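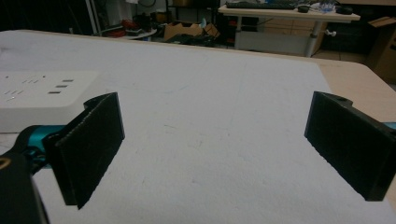

**Marks on a white board I use as a table cover, and what to do with the power strip?**

Posted by Marina Mitsotakis-Vlachou, May 29, 2020

Hi all! I put a big white board over my light wood table a while ago because I was tired of scratching the top. I love it (so much brighter to work on!) but it's getting smudgy. There are scuffs and a few thin dark lines, mostly toward the middle, and dish soap on a sponge did next to nothing. I'm not totally sure what the board is made of — it came with the table when I bought it secondhand, and it could be paper-faced foam for all I know.

My other problem is the power strip. I keep putting it down in the middle of the board and then I have to work around it, plus the cable goes off the left side where I'm forever catching it with my elbow. Do people mount these underneath? I'd like to be able to lift the board off now and then to wipe the table. 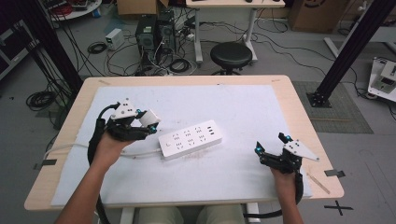
*The table with the strip on it, cable heading off to the left*

---

**Tikby**

Go easy with the water until you know what you've got. If it's paper over foam, a wet sponge will lift the surface and you'll get little fuzzy patches that grab dirt worse than before. I ruined one that way in a single evening. Try a plain white eraser first, small circles, in a corner. Thin dark lines that don't budge are probably dents with dirt down in them, and I just flip the board over when it gets to that point (assuming the back is decent).

For the strip, check the underside for keyhole slots. If it has them, two screws into the back of the table and you're done. Screw it to the table and leave the board alone, then you can still lift the board whenever you want. Measure the tabletop thickness before you buy screws, please — I went right through mine.

---

**Prarkel**

just get a new board

---

**Vestergaard**

Agree with Tikby on the eraser. I've also had luck with a barely damp microfiber cloth, but only on the plastic kind. A drop of water in a corner will tell you: if it beads up, you're fine to wipe.

I didn't want screws in my table, so my strip is on the back leg with 3 hook-and-loop straps. It slides down a bit in hot weather and I push it back up. Whatever you do, leave some slack in the cable where it comes off the table, and run it down a leg so your elbow can't find it.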